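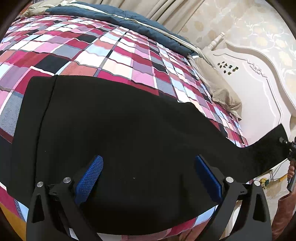
이불은 매일 개야 할까?

매일 개지 않아도 되지만, 하루에 한 번 펼쳐서 반듯하게 펴 주는 일만큼은 거르지 않는 편이 좋다고 나는 생각한다.

이렇게 말하면 어머니 세대 어른들은 대개 혀를 차신다. 나도 그런 집에서 자랐다. 아침에 눈을 뜨면 요와 이불을 네 번 접어 장롱에 올려야 밥상 앞에 앉을 수 있었고, 모서리가 어긋나면 도로 내려서 다시 접어야 했다. 장롱 문을 닫을 때 나던 그 둔한 소리와 솜이불에 남아 있던 온기가 지금도 그리울 때가 있다. 그러니 개는 일을 우습게 여겨서 하는 말은 절대 아니다. 다만 방바닥에서 자던 시절과 침대에서 자는 지금은 사정이 꽤 다르다. 그때는 이불을 치워야 방이 생겼고, 지금은 이불을 치워 봐야 매트리스가 남는다. 쓸모가 달라졌으면 방식도 조금 달라져도 되지 않을까.

내가 침대 정리에 이렇게 말이 많아진 것은 큼직한 체크무늬 이불을 쓰면서부터다. 무늬 없는 이불을 쓸 때는 대충 끌어 올려 놓으면 그런대로 봐 줄 만했는데, 체크는 도무지 그런 법이 없다. 분홍과 흰색, 붉은색 네모가 줄지어 있으니 조금만 틀어져도 줄이 강물처럼 휘어 버린다. 처음에는 그게 참 피곤했다. 발치에서 당기면 머리맡이 비뚤어지고, 머리맡을 맞추면 이번에는 옆이 울고, 침대를 빙빙 돌다 보면 출근길 버스를 놓치기 십상이었다. 그러다가 어느 날부터인가 줄이 좀 휘어도 그냥 두게 되었다. 사람이 자고 일어난 자리인데 자로 그은 듯 곧아야 할 까닭이 뭐가 있겠나 싶었던 것이다.

오히려 고집을 부리게 된 쪽은 그 위에 덮는 것이다. 겨울이면 나는 이불 위에 보들보들한 검은 담요를 한 장 더 올린다. 색이 많은 이불 위에는 까만 것이 제일 점잖게 어울린다고 믿는데, 이건 순전히 내 취향이니 반론은 얼마든지 받겠다. 검은 담요의 흠이라면 역시 먼지다. 흰 보풀 하나만 앉아도 눈에 띄어서, 밤새 덮은 뒤에는 창가로 들고 가 털어 주어야 한다. 그런데 나는 그 흠이 고맙기도 하다. 눈에 띄니까 털게 되고, 털다 보면 창문도 열게 되고, 창문을 열면 방 안의 묵은 공기도 빠져나간다. 먼지가 티 나지 않는 색을 골랐더라면 아마 봄까지 한 번도 안 털었을 사람이 나다.

담요를 펴는 데에도 나름의 생각이 있다. 가운데를 움켜쥐고 휙 던지는 분들이 많은데, 그러면 꼭 한쪽이 꼬리처럼 길게 뭉친다. 귀퉁이를 잡아야 한다. 귀퉁이 하나를 찾아 잡고 살짝 들어 당기면 뭉쳐 있던 천이 제 무게로 따라오면서 풀린다. 그다음 반대쪽 귀퉁이를 찾고, 마지막에 손바닥으로 쓸어 준다. 손바닥으로 쓸 때는 결을 따라가는 것이 좋다. 거슬러 쓸면 그 자리만 색이 달라 보여서 애써 펴 놓고도 구겨진 것 같은 기분이 든다. 둘이서 하면 물론 더 빠르겠지만, 부부나 형제가 침대 양쪽에 서서 담요를 잡으면 이상하게도 서로 자기 쪽이 모자란다고 당기게 마련이라, 나는 혼자 하는 쪽을 권한다.

요즘은 침구 파는 곳마다 정돈된 침대를 무슨 작품처럼 꾸며 놓는다. 얼마 전 Kinell 매장에 갔더니 베개를 7개나 세워 두었는데, 보기에는 참 근사해도 밤이 되면 저걸 다 어디에 내려놓나 하는 걱정부터 들었다. Tarimer에서 나온 안내 책자에는 담요를 발치에 삼등분해서 걸치라고 적혀 있었다. 해 보니 정말 예뻤고, 이틀 만에 그만두었다. 추우면 어차피 끌어 올려 덮을 것을 매일 접어 발치로 내려보내는 일이 나에게는 영 서운했다. 담요는 어깨 가까이 있을 때 제일 담요답다.

물론 개어 두는 집의 좋은 점도 안다. Ollcombe에서 한동안 지낼 때 묵었던 하숙집이 그랬다. 좁은 방이라 이불을 접어 놓지 않으면 앉을 자리도 마땅치 않았고, 반듯하게 접힌 이불 위에 책을 올려놓고 읽던 오후가 나쁘지 않았다. 방이 좁거나, 침대 하나를 낮에는 의자로도 쓰거나, 고양이가 털을 잔뜩 묻히는 집이라면 접어서 넣어 두는 편이 백번 낫다. 남의 집 사정을 모르고 한 가지 방식만 옳다고 우기는 것처럼 고단한 일도 없다.

그래도 펴는 일만은 다들 해 보셨으면 한다. 밤새 몸에 눌려 있던 이불을 활짝 들었다가 내려놓으면 그 사이로 바람이 한 번 지나간다. 나는 이불을 바로 덮어 버리지 않고 아침을 먹는 동안 반쯤 젖혀 두었다가, 나가기 전에 다시 펴고 그 위에 담요를 올린다. 순서를 바꾸어 본 적도 있는데 바쁜 날이면 꼭 담요가 의자에 걸린 채 저녁을 맞았다. 집에 돌아와 의자에 걸쳐진 담요를 보면 하루가 아직 안 끝난 것 같고, 침대 위에 넓게 펴진 담요를 보면 얼른 씻고 눕고 싶어진다.

모서리가 좀 덜 맞아도 괜찮고, 담요 아래로 체크무늬가 삐뚤빼뚤 드러나도 괜찮다. 나는 사실 그 드러난 자리가 마음에 들어서, 담요를 이불보다 조금 작은 것으로 일부러 골랐다. 7월이 되면 이 담요도 장 속으로 들어가겠지만, 그건 그때 가서 네 번이든 다섯 번이든 접으면 될 일이다.

문의하기 | 이용 안내 | ⓒ 생활 에세이 Mạc. 글의 무단 전재를 금합니다. | 맨 위로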